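# The close command is the wrong abstraction

Most gripper code I have reviewed exposes two calls, open and close. Some of it adds a third argument for speed. The rest of the stack is built on top of that: the planner picks a pose, the controller drives to it, somebody calls close(), and a flag comes back that says the grasp is done. I think this interface should be retired, and I think the data we collect from hand-held grippers gives us the means to do it.

The trouble with close() is that it hides a continuous decision behind a boolean. Width, closing rate and the point at which you stop all depend on what is between the pads. A steel bushing doesn't care. A sealed snack pouch does. It is a bag of air with some loose solids at the bottom, its sides move before they resist, and the contact force stays low for much of the travel. A stall-current threshold tuned on rigid parts fires late on a pouch. Lower the threshold and it fires early on joint friction. At Baumgart we kept a per-object table of thresholds for a while. It reached 195 rows before we stopped maintaining it, and the rows for flexible packaging were the ones edited most often.

The alternative is to treat the opening as one more controlled axis, logged at the same rate as the pose and predicted by the same policy. Jiltex, our recording and replay tool, stores it that way. There is no grasp event in the file format. If a downstream user wants events, they can compute them from the width trace, and they can disagree with each other about where the edge is without anyone having to relabel a recording.

Tabletop snack handling is a good test of this. The packets are cheap and light, and printed in ways that cause trouble for perception.
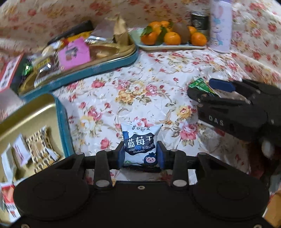
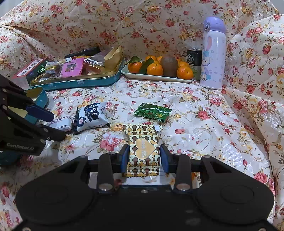

*Snack packets held between the blue finger pads. First: dried blueberries. Second: a patterned packet with a gold heart.*

Consider what a segmentation model has to do with this material. The cloth is covered in roses, so background texture has as much contrast as the packets do. The blueberry pouch has glare across part of its lettering. The gold, cream and brown print on the other packet repeats, and a feature matcher will happily pair one keyhole shape with its neighbor and report a confident, wrong pose. We saw this class of failure often enough in Vandia, our perception front end, that I no longer accept a single-frame pose estimate for anything with a periodic print. Either the estimate survives a few frames of wrist motion or it is thrown out.

There is also the matter of who else is in view. With two grippers over one table, each wrist camera sees the other tool come and go from the side. A planner that treats every unmodeled blob as an obstacle will refuse half the useful motions. A planner that masks out the second gripper entirely will drive into it. The correct input is the other tool's pose, on a shared clock, with its current opening included, since the swept volume of a parallel gripper changes with width. That is one more argument for putting width in the state vector. In a stack built on close(), the collision checker usually assumes the fully open envelope and wastes the space.

The usual objection is that continuous width makes policies harder to debug. A boolean is easy to read in a log. I agree that it is easy to read. I have also spent a good part of January reading logs in which the boolean said "closed" and the packet was on the table. Dristetus, the planner we use, now plots commanded width against measured width on the same axis as the end-effector height. Two curves that separate at contact and stay separated through the lift tell me more than the flag did.

A second objection has more weight. Hand-held data gives you width but usually gives you no force, and a human operator closes on a pouch using feel that the recording does not capture. The policy learns the result of the operator's judgment without the signal behind it. I don't have a complete answer. Pad deformation is visible in the wrist camera for some objects, and for a soft packet the wrinkle pattern near the pads carries part of the information -- whether it carries enough is an open question for heavier contents.

For now I would settle for a modest change. Keep close() as a convenience wrapper for scripts and demos. Remove it from the planner interface, the log format and the training targets. Existing recordings with only a flag can be kept for pose learning and excluded from anything that trains the gripper axis.

January 29, 2019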